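The Man Who Wants You to Stop Folding

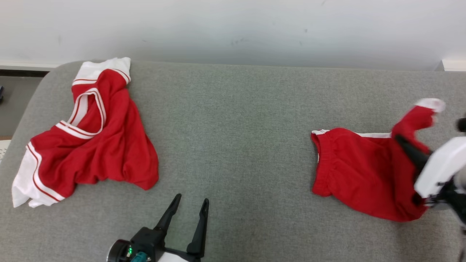 Hernán Carhuamaca has washed kit for amateur soccer teams in Vatimdale for long enough to have views on it, and the main one is that most laundry advice is written to sell drawer dividers. I went to see him because his pamphlet, "Leave It on the Couch," had been passed to me by two separate people who both swore it had changed their evenings. I fold my clothes. I did not expect to be converted, and I should say early that I wasn't, or not entirely.

His argument is simple enough. A polyester jersey and a pair of shorts don't crease in any way that matters, so the time spent folding them is wasted. "You put it on, you run for ten minutes, it looks the same as the one that was folded," he told me. "I've asked people to pick out the folded ones at halftime. They can't do it."

How many people had he asked?

"Enough."

I pressed him on that. He laughed and admitted it was mostly his brother-in-law.

The pamphlet is firmer about numbers. It says that over one season he handled 1,503 pieces of kit, of which 481 were shorts, and that not one player complained. I asked who had kept the tally. He had, in a notebook, which he was happy to show me. The columns do add up, though "complaints" has no column, and when I pointed this out he said that was because there weren't any. I've heard stronger evidence.

Where he is more convincing is on matching. Anybody who has dealt with team clothes knows the real trouble is a red jersey in one pile and its red shorts in another, and a kid at the door asking for both. Carhuamaca's method is to pair first and do everything else later, if at all. Everything comes out of the basket onto a couch or a bench, each top goes down with its bottoms next to it, and they stay there until someone picks them up.

"People fold the tops in one stack and the shorts in another stack because it looks nice," he said. "Then they take the stacks apart to make sets. Why did you make the stacks?"

I had no answer for that, and I've made a lot of stacks.

He is particular about the surface. He doesn't like beds ("you'll want to go to sleep and it all goes on the floor") and he doesn't trust tables, which he says attract mail and cups. A couch with a woven cover is his favorite, as slippery fabric stays put on it. I wondered what happens when somebody wants to sit down. "They move the clothes," he said, as if I were being slow.

Not everyone in his circle agrees. Kristýna Šťastný played on one of the teams he washes for, and she told me by phone that she refolded her things every week without mentioning it to him. "The collar is what bothers me," she said. "A V-neck with ribbing on it, if you leave it twisted, it gets a curl. Hernán says it doesn't. I've worn it. It does."

I put this to him. He said ribbing relaxes with body heat. I asked where he'd read that and he said he hadn't read it — he'd noticed it. He did concede that white trim deserves some care on a red garment, and that a damp jersey left in a heap is asking for trouble at the seams where the two colors meet. The pamphlet doesn't mention damp at all. He said it would go in the next version. He also said that in March, when I first called him, so I'm not holding my breath.

Then there is elastic. A page of the pamphlet claims that folding shorts through the waistband wears it out sooner. I could find nothing behind this. Panya Phetsri, who alters sportswear at a shop called Muma, thought heat from the dryer was a far likelier culprit. "A fold is nothing," she said. "You stretch it more pulling it on." Carhuamaca took this well. He said he'd only put that page in to fill the space under a drawing.

I tried his way for two weeks at home. The pairing I've kept, and it does save a hunt through the drawer on game mornings. The leaving-it-there part lasted until I wanted my couch back. When I told him I'd gone back to folding, after pairing, he asked how long it took me each time. I said four minutes, maybe five.

"And what did you do with the four minutes before?" he asked.

I told him I'd spent them looking at the pile.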